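The long wait at Ondport

The repair counter at Ondport market opens at half past eight, and by then there is usually a queue. Most people in it are holding something small: an envelope with a watch in it, a pair of glasses, a travel clock wrapped in a tea towel. Ffion Gape takes them one at a time, writes a ticket, and puts each item in a shallow tray with a number on it.

She has run the counter for 3 years. Before that it belonged to a man called Lazarević, whose name is still on the sign and on most of the tools. He had it for most of his working life and sold it to her when his eyesight was no longer good enough for the close work. The price included the lease, two benches, a lathe and a cabinet holding 2,636 labelled packets of spare parts, many of them for movements that have not been made for decades.

"I thought I would throw half of it out," Gape says. "Then in the first month I used four packets I had already put in the bin bag."

Watch repair in towns like Ondport has been shrinking for a long time. The older shops closed as their owners retired, and the trade that remained split in two. At one end are the workshops that service expensive mechanical watches, often under agreement with the makers. At the other are the heel bars and key cutters who will change a battery while you wait. The ordinary watch, the one someone bought for work or was given at eighteen, fell somewhere between the two. It cost too much to replace without thinking and too little for anyone to want to open it up.

Gape's customers bring her that sort of watch. The tickets from October show what they want done. Batteries are the most common job, followed by straps, then seals, then crystals. Full services of mechanical movements come well behind. A fair number of tickets end with the words "no repair possible", and she does not charge for those.

The digital and part-digital watches are a newer share of the work. Lazarević would not touch them. He told customers to buy another one, and for years that was sound advice, but the sports watch has changed since then. People wear them for a decade or more and grow fond of them.
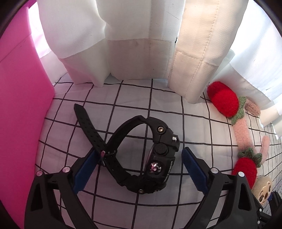 A digital-analogue watch with a black rubber strap. Straps are among the commonest jobs at small repair counters.

Rubber and resin straps have a life of their own, Gape says, and it has little to do with how well the watch keeps time. Sweat, sun cream and swimming pools all harden them. The cracks tend to start at the holes the wearer uses most. A replacement may be easy to find if the model is still sold. If it is not, she looks for old stock, and there is a point at which she has to tell a customer that the strap would cost more than the watch did.

Seals are the part people forget. Any watch sold as water resistant relies on thin gaskets at the back and the crown, and they dry out whether or not the watch gets wet. Opening the back to change a battery disturbs them as well. Gape fits a new gasket when she has one in the right size and then puts the watch in a pressure tester. She charges extra for this and explains the charge to everyone. Some decline it. She writes that on the ticket too.

Up the coast in Istton, Marlene Brito has taken a different approach. She trained as an instrument technician, spent years looking after laboratory balances, and began mending watches in the evenings for friends. Now she rents a first-floor room above a bakery and works by post. Customers fill in a form, send the watch, and get a quote before anything is opened. In the past year she has handled 713 parcels.

"The post suits me," Brito says. "I can do all the battery jobs in the morning and keep the afternoon for things that need thinking about."

Postal work brings problems of its own. Watches arrive loose in envelopes, or inside out-of-date packaging for something else. Descriptions are short. "Stopped" is the one she reads most often, and it can mean a flat cell, a broken stem or a movement full of seawater. She has learned to ask what the owner was doing when it stopped, and whether anyone has had the back off since.

Both women say the hardest thing is parts. Many makers supply them only to approved workshops, and approval calls for equipment and turnover that a single bench cannot show. So they buy broken watches and strip them. Brito keeps hers in biscuit tins, sorted by movement. Gape has added to the Lazarević cabinet, in the same handwriting style as far as she can manage, so the labels match.

The two of them met through Brorkeo, an online exchange where repairers list what they have spare. It is a plain site, with a search box and a long list, and most deals on it are swaps. Gape once traded a set of crowns for a case press. Brito has sent out date wheels and asked for nothing back except the postage.

There is also the question of who does this next. Brito is 49 and says she can see herself carrying on for a long while yet, but she has no one learning from her. Full-time courses are few and a long way from the coast. Last winter Gape took on a school leaver for two mornings a week. He began with straps, moved on to batteries, and is now allowed to take apart scrap movements and put them back together. He is slow – she says that is fine at his stage – and he has not yet lost a screw that could not be found again with a magnet.

Gape's prices are written on a card beside the till. A battery costs less than a sandwich and a coffee from the stall opposite, and she has put it up only once. Strap fitting is free if the strap is bought from her. Anything more than that is quoted, and the quotes stand for a month.

At four she stops taking in new work and goes through the trays. Finished watches are set to the clock on the wall and left overnight, so that she can check them against it in the morning before she rings anyone. The ones waiting for parts go on a lower shelf, with the date of the order on the ticket. A few have been there since spring.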